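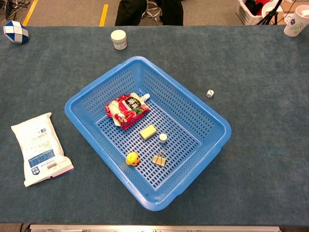 Lost and found table returns to Steden Hall this Saturday

If you've left something behind at Steden Hall since February, now's your chance to get it back!

The lost property table is out again on Sat 4 August, in the side room by the kitchen, and I popped in early for a nose. Small things go in the blue plastic basket this time — there's a little yellow rubber toy in there that somebody must be missing at bath time, plus a sponge, a gold binder clip and a drink pouch with its cap on. A single white die is out on the table too, so do check your board games at home.

Unathi Zulu, who has taken over the sorting from Ruan Le Roux, tells me 41 items were handed in over the spring and only 26 have gone home. Coats and umbrellas are on the rail in the corridor (mine was one of them, I'm sorry to say).

Doors open at 10am and the table will be cleared at 2 sharp. Toys and stationery that haven't been claimed will go to the Wirnon playgroup, and any food or drink will be thrown out.

You don't need a ticket or proof of anything, just tell Unathi what you lost and when. If you can't make it, leave a note for her in the hall letterbox before Friday evening and she'll put your things to one side.

Tea and cake will be on as usual, and Blažena Procházka is bringing her plum slices.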